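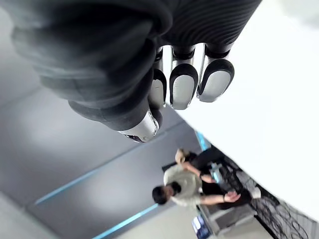 **Efthymia Tzavaras** wrote:

You won't get the adoption fee back, but ask them to put the behaviour assessment in writing before you sign. We adopted from the Girard shelter in July and the sheet they gave us at the desk left out two things the kennel staff told us later on the phone.

---

**marl_pit** wrote:

Thanks. To answer the others from the first page, he's a lurcher cross, four years old, came in as a stray. The fee is 250 and that covers neutering, chip and first jabs. They want us to do a home check and then a fortnight of fostering before the adoption is final. My question was whether the fostering fortnight is normal. The last dog we had came from the Kasex kennels and we took her home the same afternoon.

---

**dobbin** wrote:

Normal now. Most of the rescues near us have gone over to it. It's called foster to adopt. The dog stays the property of the rescue for the 14 days and they pay the vet if something comes up. After that it's yours and so are the bills.

---

**Hettie_W** wrote:

I don't like it. I know I'm in the minority on here. A dog that has been a stray, then in kennels, then in a house, then possibly back in kennels is worse off than one that stayed put until the right people came. We had a foster at ours last year who went back and came out three times. By the third time she wouldn't get out of the car.

---

**dobbin** wrote:

> A dog that has been a stray, then in kennels, then in a house, then possibly back in kennels is worse off

Compared with what though? Before this they went home the same day and the ones that didn't work out came back anyway, only it took months and by then they'd bitten someone or been shut in a utility room.

---

**Hettie_W** wrote:

Some did. Plenty of people stuck with it because they'd signed. If you tell people they can hand it back in two weeks, some of them will hand it back in two weeks. Nobody's dog is settled in two weeks. Ours took most of a year to stop pacing.

---

**Efthymia Tzavaras** wrote:

I half agree with Hettie. Two weeks is too short to judge a lurcher. Ours slept for the first ten days and we thought we'd got the quietest dog in the county. Then he found his feet and ate a door frame. He's fine now.

But marl_pit didn't get to choose the policy. If you want this dog then you have to go through it. Ask if they will extend to 30 days. Girard did for us when we said we weren't sure about the cat.

---

**marl_pit** wrote:

We have a cat as well. He was walked past one at the shelter, on a lead, and the note says "interested, responds to name". I don't know how much to read into that.

---

**quernstone** wrote:

Nothing. I used to do cat tests at Revetti and a shelter cat that's seen a hundred dogs doesn't move, so there's nothing to chase. Your cat will run. Keep a stair gate up and the lead on indoors for longer than you think you need to. Muzzle train him too. Don't leave them together, including when you go to answer the door.

---

**marl_pit** wrote:

Would you not take him at all?

---

**quernstone** wrote:

I'd want to know how old the cat is and whether it has somewhere high to go. Plenty of sighthounds live with their own cat. They may still go after next door's. If the cat is elderly or already nervous I'd wait for a different dog.

---

**tarn_and_fell** wrote:

Can I go back to the money. 250 is a lot for a dog they got for nothing off the street. Our council pound used to charge less than half that.

---

**dobbin** wrote:

And used to put them down after a week. The fee doesn't cover what they spend. My sister's dog came from the rescue at Ridell with a bad mouth, and the dental alone was 779 before he was ever put up for adoption. They didn't pass any of that on to her.

---

**tarn_and_fell** wrote:

Fair enough on the dental, I didn't know that. I still think it puts off older people on a pension who would give a dog a very good home.

---

**Efthymia Tzavaras** wrote:

Ask about that too. Girard had a lower fee for dogs over eight and for anyone on pension credit. It wasn't on the website, you had to ring.

---

**marl_pit** wrote:

The cat is six and not nervous of anything. She sleeps on top of the wardrobe. Home check is booked for Sunday. Is there anything they usually fail people on?

---

**quernstone** wrote:

Fencing. For a lurcher they'll want six foot all the way round and they will look at the gate. Check for anything he could use as a step up, such as a coal bunker, compost bin or low wall. If you have a gap under the gate, put a board across it before they come.

---

**Hettie_W** wrote:

They failed my neighbour for working full time, so have an answer ready about who is in during the day. And for what it's worth, if you do foster him, go in meaning to keep him. That's all I'm asking of anybody.

---

**marl_pit** wrote:

We do mean to. One of us is home every day except Thursdays and my mum has said she'll come over then. The fence is five foot along the back so I'll get some trellis up before the check. Will ring them tomorrow about the written assessment and the 30 days.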